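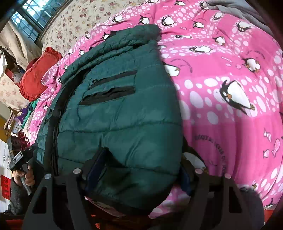 Flivix Freestanding Barre, Double Rail

Item 951
Made by Malarari
In stock, ships by ground only

The Flivix is a ballet barre that stands up by itself. You would think this was a low bar to clear. We have sold portable barres for long enough to have met the other kind, the ones that drift across the floor during frappés and arrive at the mirror before the dancer does.

It has two rails, upper and lower, so that a teen class and a class of six-year-olds can use the same barre on the same afternoon without anybody hanging from it. (They will hang from it anyway. See Care and Abuse.) The upper rail adjusts by spring pin, and the top setting puts it 40 inches off the floor. The lower rail is fixed. We asked Malarari for an adjustable lower rail and they sent us a catalog with the page about the fixed lower rail marked.

Rails are ash, sanded and sealed with a matte finish that doesn't get sticky in July. The uprights and feet are powder-coated steel in gray. White is available on special order and will be gray in a year.

What's in the box

Two rails
Two uprights with feet
4 rubber pads, already glued on
Hardware bag, hex key, spare spring pin
Instruction sheet, pictures only

Putting it together

One adult, one hex key, one cup of coffee. Attach the feet to the uprights first, then drop the lower rail into its cradles, then the upper. Leave all the bolts loose until the whole thing is standing, and tighten them last. The instruction sheet shows this with a drawing of a hand making what we think is a "wait" gesture. Customers have read it as "stop," "hello," and in one case "fifth position."

If the rails won't seat, the uprights are facing each other's backs. Turn one around. Sadia Awan on our order desk takes this call every May, when everyone is setting up for summer intensive, and she is very nice about it.

On wobble

Any freestanding barre moves a little. The Flivix moves less than we expected, and it stays put on marley, sprung wood and the kind of church hall linoleum that many fine dancers were raised on. It does not like carpet. If carpet is all you have, put a sheet of plywood under it and your students will thank you, or at least stop mentioning it.

Leaning a full-grown dancer's leg on the upper rail for a stretch is fine. Two dancers stretching on the same side is a matter for you, your insurance and gravity. Spread them out across both sides.
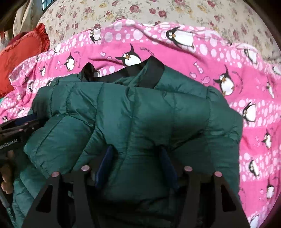 Moving and storing

The barre breaks down without tools once the bolts have been tightened and backed off the first time. The rails lift out, the uprights lie flat, and the lot fits behind an upright piano or in the back of a hatchback with the seats down. A carry bag is sold separately. It's a good bag with a bad zipper, and we're told a new zipper is coming. We were told this last year as well.

Please don't store the rails leaning in a corner. Ash will take on a gentle curve over time, and a curved barre makes a whole row of students look as though they're on a boat.

Care and Abuse

Wipe the rails with a damp cloth after class. Skip the spray polish, which makes the wood slick and rubs off on everyone's tights. If the finish wears through where hands go, sand lightly and recoat with any matte water-based sealer.

Small children will hang from the lower rail by their knees. It will hold, but the warranty doesn't cover it and neither does our conscience.

Warranty

Frame: ten years. Rails: two. Pads: until they fall off, at which point write to us and we'll mail you more. Keep the invoice, or just remember the name you ordered under. Studios change names more often than you'd guess.

From customers

"We run two studios and a very small van. The barre has been in and out of that van all season and still goes together straight. The van is not doing as well."
Ermelinda Prata, Amasden Ballet School

"Heavier than the aluminum one it replaced. I complained for a week and then noticed I'd stopped chasing it around the room."
Aqeel Rajput

"Good barre. Bag zipper broke."
Ingvild Öberg

Ordering

Studios, schools and community programs can pay by purchase order. Orders over $1000 ship free within the lower 48, and we'll hold a shipment if your building isn't ready, as buildings often aren't. For matching wall-mounted rails, see the Gilani bracket set, which takes the same ash rail and requires a stud, a level and some patience.

Returns are accepted within thirty days if the barre is clean and you still have the box. Rosin counts as dirt.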